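Section 4: Building Your First Tower

Before you begin

You should by now have unpacked the Nondum block set, thrown away the paper sleeve and lost one of the small cylinders under the sofa. If you have done none of these things, go back to Section 3.

The set is supplied unpainted and unvarnished. Customers sometimes write to us at Plaltcombe to ask when the coloured version is coming. It is not coming. The wood is the colour of wood, and it will go slightly darker wherever people with jam on their hands have been at it.

For this section you will need:

One long plank
One flat rectangular base block
Two small upright supports
One arch block
One sloped block
One cylinder
A table that does not wobble

The last item is not supplied.

4.1 Choosing a surface

1. Pick a table with a hard, level top. Carpet will not do, and neither will a bed, a tea tray or a patient dog.

2. Wipe the top. One crumb under the base block is enough to tilt everything above it, and you will blame the blocks.

3. Put a single block on its side in the middle and let go. If it rolls or slides, choose another table, or fold a beer mat under the short leg.

4. Move anything you would mind seeing hit by a falling plank. Tea comes first.

Note: Rounded table corners are kinder to builders under three feet tall. The set makes no difference to this, but we get asked.

4.2 The base and supports

5. Lay the flat base block down with its widest face on the table. Press it gently. It should not rock.

6. Stand the two small supports on the base block, one towards each end. They need to be the same height. Hold them side by side before you place them, as there are several nearly identical pieces in the box and the difference is exactly enough to annoy you.

7. Lower the long plank across both supports. Keep it level on the way down, using both hands if you have them free. The plank may stick out past its supports, and a little overhang is perfectly safe.

Caution: Do not slide the plank into position once it is resting on the supports. Lift it and try again. Sliding takes the supports with it, and you will be back at step 5 with an audience.

4.3 The upper layers

8. Put the arch block on the plank with the cut-out facing down. It looks handsome the other way up, and nothing will stay on it.

9. Place the sloped block on the arch block, flat side down, well inside the edges. It is chunky and feels heavier than it ought to, so let go of it slowly.

10. Stop and look at the tower from the side, with your eyes level with the plank. If it leans, take off the top two blocks and move the supports. Nudging a leaning tower straight from the top is a popular method and accounts for most of our letters.

4.4 The cylinder

The cylinder goes on last, standing upright on the highest block. It is the step people remember, usually for the noise.

11. Hold the cylinder by its sides, near the top.

12. Bring it down from directly above. Coming in from the side means your sleeve arrives first.

13. Straighten it before it touches. A small tilt in the air becomes a larger one when the rim lands.

14. Let the cylinder rest, then open your grip evenly on both sides and go straight up.

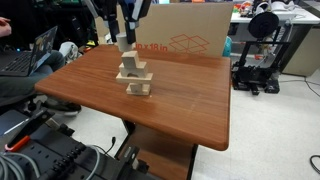
What if the top block has a slope and there isn't much flat left for the cylinder?

Use the flat part only, as far from the slope as you can get while keeping the whole foot of the cylinder on the wood. If part of it hangs over, swap the sloped block for a plain one and save the slope for a roof.

4.5 If the tower falls

It will. Dinesh Sikder, who built the towers for our trade stand in February, reckons he rebuilt the same one 16 times before lunch, and he designed the blocks.

Find your complaint below.

It fell as soon as I put the plank on. The supports were too close together, or they were different heights. Return to step 6.

It fell when I added the arch block. The arch block was too near one end of the plank. Its weight should sit between the supports. Its edge may stick out beyond the block above it without doing any harm.

It fell when I let go of the cylinder. One side of your grip opened before the other and pushed it. Practise on the bare table until you can set the cylinder down and leave without it noticing.

It fell when no one was near it. Somebody was near it.

It has not fallen, but it looks wrong. Leave it alone.

Caution: Keep faces out from under the plank. A builder kneeling on the floor with a chin on the table edge is at exactly the wrong height.

4.6 Taking the tower down properly

15. Remove the blocks from the top, one at a time, and lay them flat. Children will propose a faster method. You may allow it once a day, on a folded towel, after warning whoever is downstairs.

16. Check each block for splinters and dents. Rub rough edges with 400 grit paper, along the grain, and wipe off the dust with a dry cloth. Do not wash the blocks. Wet wood swells, and a swollen support is no longer the same height as its twin.

17. Put the long plank in the box first, along the side, then the base block, then everything else. If the lid will not close, the plank is on top.

Note: The cotton bag sold under the Bestell name holds the complete set of 70 pieces, though not the cardboard box as well. Consuelo Miranda in our spares office would like it known that she has now answered this one in writing quite enough.

4.7 Missing pieces

Look under the sofa. Then look in the pockets of the smallest person in the house – cylinders in particular travel well. If the piece is still missing, send us the outline of a similar block drawn round in pencil on plain paper, with its height written beside it. We keep most shapes in stock, and spares are sent out unpainted like the rest.

Blocks from the older Thongdee set are a shade thicker and should not be mixed with these as supports. They make good base blocks, and very good doorstops.

Continue to Section 5, Bridges, when your tower has stood for as long as it takes to boil a kettle.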